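4.3 Cleaning carved and gilded surfaces

Applies to the white painted pieces in the Bevley range with raised gold-leaf lines. For plain painted legs and frames, see 4.2.

CAUTION: Do not use spray polish, solvent or abrasive pads on gold leaf. Damage to the leaf is not covered by the guarantee.

1. Move the piece clear of the wall. Lift by the frame. Do not lift by carved parts or metal fittings.

2. Remove dust with a soft dry brush. Work from the crown down to the finial, following the direction of the gold lines.

3. Brush out the recesses between the carved knobs. Use the narrow brush (part 26) – a household paintbrush will shed bristles into the carving.

4. Wipe the white areas with a cloth dampened in clean water. Stop short of the gold.

5. Dry at once with a second cloth.

6. Check that ring fittings are secure. If a ring turns freely in its seat, stop and refer to section 5.

NOTE: Gold lines may vary in thickness and tone across one piece. Do not attempt to even them out with gilding wax.

7. Leave for 17 minutes before moving the piece back. Check each foot for trapped grit before it is set down on a hard floor.
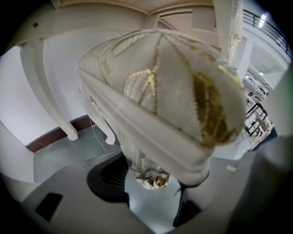
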